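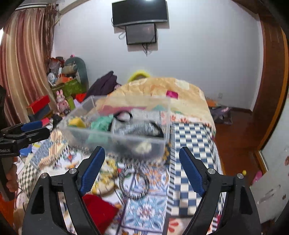 Right-hand view, tidy-the-bed task, box in motion above the quilt. The second gripper is at the left.

List: gevata-manip
Subject: Re: two-handed lifting, do we need the view from both hands?
Date: Sun 30 June

Dear all,

Thank you for the questions on my April message. I answer between the quoted lines, I hope this is readable in the archive.

> You wrote that the policy trained with both wrist views is better
> on the box lift. How many demonstrations did you use, and were they
> the same for both versions?

Yes, the same. We have 276 demonstrations of the bed task, all recorded with two hand-held grippers in furnished bedrooms. Both versions were trained on all of them, with the same number of steps and the same learning rate. The only difference is the input. Version A sees both wrist views. Version B sees only the right one, but it still has to produce the motion for both hands.

> And the result?

Each version had 30 trials on the robot. I count a trial as good when the box leaves the bed, stays level enough that no item falls out, and is put down on the marked place. Version A was good in 70 percent of the trials, this is 21 of 30. Version B was good in 12 of 30. I know that 30 trials is not many and I would not write a strong sentence about it in a paper. But the failures are of different kinds, and this I find more interesting than the two numbers.

With version B, most failures come in the first moment of the lift. The right hand starts to go up and the left hand is late, so the box tilts and the items slide to one side. With version A this was seen only two times. Its other failures were bad grasps on the rim, where one finger went outside the wall and the other one did not go deep enough inside.

> Did you try to remove the blurred frames? In our experience with the
> Lebrun set, filtering by sharpness gave a small improvement.

We tried it, and for us it was worse. The frame at the top of this message would be removed by the sharpness filter, because the box is blurred while it is being lifted. For this task these are exactly the frames where the two hands must agree. When we filtered with the default threshold from the Gronine tools, the lift became a gap in many demonstrations: box on the bed, then box already high. The policy learned to jump. I suggest to filter only the frames where the hands do not move toward or away from any object, or not to filter at all.

The clear plastic is a second difficulty. In the same frame you can see the things inside through the box, a gray and white patterned cloth, something yellow, something mint green, and the quilt under it has a strong pattern too. Our first depth estimate put the box wall on the wrong surface quite often. We stopped using depth for this reason and the numbers above are from color only.

> Is the background not a problem? The Totside recordings were made on
> plain tables, and we could not transfer from them to homes.

I had the same experience with plain tables. A real bed has small things on it, for example a beaded bracelet or a red cloth lying near the fingers, and the policy should learn to leave them or to pick them in the right order. We did not clean the rooms before recording. I cannot say how much of the result comes from this, we did not make the comparison.

What I still want to test:

- version C, with both views but the left one given 6 frames late, to see if the timing is the important part or only the extra view
- an opaque box of the same size
- the same lift with the box empty

If somebody has a robot with two arms and would like to repeat the test, I can send the trial sheet and the trained weights. The recordings themselves I can share only inside the Gevata project at the moment, the rooms are private homes.

With kind regards, and sorry for the slow answer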